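Re: [trododden-growers] conditioning dahlias for the August wedding – what went wrong?
29/09/2024

On Sunday you wrote:

> We lost a third of the dahlias before the ceremony. Cut Thursday evening,
> straight into buckets, cooler overnight. By Saturday noon the outer petals
> were brown and papery. Roses and lisianthus from the same cooler were fine.
> Do people use hot water? Holding solution? The Baudry sheet says one thing
> and Plirik says the opposite. We have another one in two weeks, 70 stems
> of dahlia and I'd like not to repeat this.
>
> Also, how is everyone laying out buckets in a small space?

Quick one from me, van leaves in a bit.

Thursday evening for a Saturday is too early for dahlias if you ask me. We cut Friday at first light, nothing earlier. They don't open any more once cut so take them nearly full open, and turn them over and check the back petals. If the back is soft or going tan, leave it on the plant.

Hot water – I've tried it both ways, two seasons. Didn't see enough difference to bother. Clean buckets matter more. Ours get bleach and a proper scrub, then rinsed twice. Holding solution yes, at the weak rate on the label, not the strong one.

What temp is your cooler? You didnt say. And was there fruit in it? We had 230 stems go off one year at Ballalero and there was a crate of apples on the bottom shelf, somebodys lunch basically.

On layout, I draw it out in pencil first. Bucket positions, table, where the door swings. Then rub out and move things till it works, usually takes me a few goes.

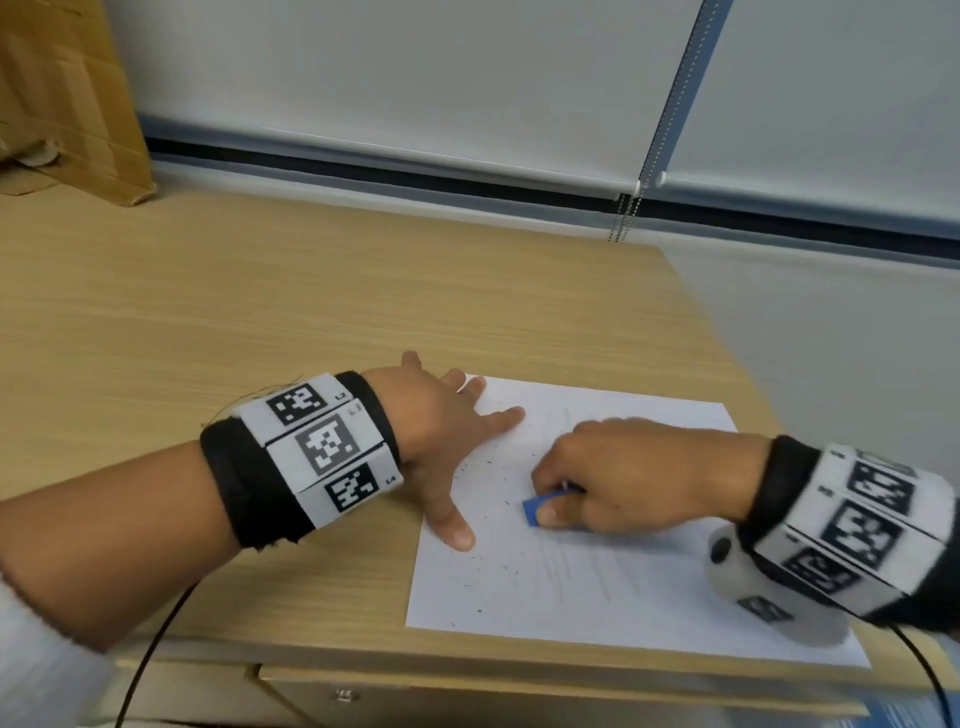
Rubbing out, pencil lines.

For a small space, tallest buckets at the back, dahlias nearest the door so they get handled least and go out last. Don't pack them tight, the heads bruise each other and that looks just like your brown petals the next day. Eight to ten stems a bucket for the big dinnerplate types, more for the balls and poms.

Re Baudry vs Plirik, I think the Baudry sheet was written for roses and someone stuck dahlias on the end. I'd go with Plirik but skip the part about re-cutting every 2 hours, who has time for that.

Last thing, cut more than you need. For 70 I'd cut 90 at least and be picky. Leftovers go in jars for the stand.

Send the cooler temp when you get a chance and the variety names – Some of the dark ones just don't hold, whatever you do to them.

--
trododden-growers list
To unsubscribe send a blank message with "leave" in the subject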